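Visit to the Basik finishing plant, January 2018

The plant runs an open afternoon twice a year, the other one in September. Visitors sign in at the gatehouse, are issued hearing protection and safety glasses, and follow a yellow line through the building. The tour takes 80 minutes. I went to see the anodizing line and the surface texturing shop, and skipped the talk in the canteen.

Incoming parts arrive from the Śliwiński foundry in steel cages and are washed before anything else is done to them. The wash is alkaline, followed by two rinses. Rinse conductivity is logged at each change of shift, and the log hangs on a clipboard next to the tank. According to the sheet on display, 1286 parts had gone through the previous day, with two sent back for residue in blind holes.

Anodizing is done in a row of open tanks under a traveling hoist. The hoist controls are by Avero and replaced a set of manual pendants. Dwell time is set per rack, and the operator can lengthen it but not shorten it. The extraction works well; there was very little smell at the walkway. Sealing is in hot water, and the lids stay shut except when a rack goes in — a sensible saving on heat.
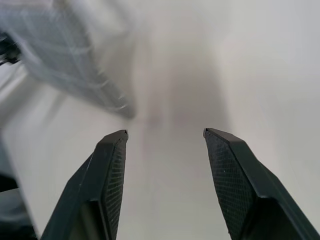 Texturing was the part I had come for. The shop cuts knurls and grids into metal, and also cuts the molds for patterned rubber and plastic faces. Pitch is chosen by what the surface has to hold: coarse for a gloved hand, finer where a part must not be marked. A long, narrow strip of tiny raised squares, such as the one on the inner face of the left finger, is hard to inspect by eye, as the whole pattern reads as a dark mesh until the light is brought in low from one side. The shop uses a ring lamp with switchable segments for this, and a reference plate for comparison.

Wear testing is done in a side room on a Dellell abrasion bench. A sample is rubbed for 1000 cycles under a fixed load, then weighed and put back. The guide was unable to say how the load had been chosen, and I would have liked to see a curve instead of the single pass figure on the wall chart.

Packing is by hand, with paper between layers. The line ends at the loading dock, where glasses and ear defenders are returned. Parking is on the north side; the south lot is for trucks only and the barrier does not open for cars.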